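Home | Shop | Our Teas | News | Stockists | Contact

Press release: for use from May

Bhardwaj Tea opens its first tasting room in Tralden

Hello from Bhardwaj Tea! I'm Pramila Chauhan, I started this company at my kitchen table with 2 suitcases of Assam and a set of postal scales, and I'm very happy to be writing with some big news. In May we open our first proper tasting room, at 61 Etell Street in Tralden, right across from the old bus station.

We've been selling by mail and at the Saturday-style markets for so long that people keep asking me where the shop is. Now I can give them an address. It's a small place with four tables, a long counter, and a window seat I fully expect to fight customers for. You can come in and have one cup and leave, or you can sit down for a guided tasting and try a whole row of teas side by side (bring someone who says they don't like tea, I love those people).

Devendra Pant is running the counter. He has been blending with me since our second year and he put together the new house tea, Aner, which goes on sale the morning we open. It's a malty black tea with a bit of cardamom and just enough orange peel to notice. We went through a silly number of versions. Devendra wanted more cardamom, I wanted less, and we're still arguing about it a little.

The full list at the tasting room runs to 144 teas. A lot of those are tiny lots that never make it onto the website, so if you've only ever ordered from us online, please come and poke around! Guided tastings start at 4 p.m. and can be booked by phone or at the counter.

Keeping tea fresh at home

I get more questions on storage than on anything else, so we'll have a free printed guide by the door. The short version: keep your tea away from light, steam and the spice rack, and buy amounts you'll drink while they still smell wonderful. A metal canister with a lid does the job nicely.
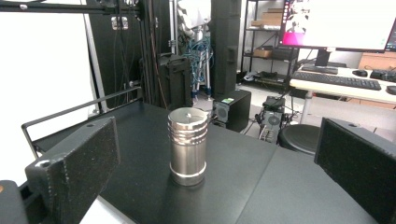
For reporters and food writers

Come by before we open and I'll put the kettle on. Devendra and I are both happy to talk, and we can send samples of Aner to anyone who can't make the trip. Just write to us through the contact page and put "press" in the subject line.

Recent news
Spring teas are in
How we blend a breakfast tea
Market dates and where to find us
Cold brew for beginners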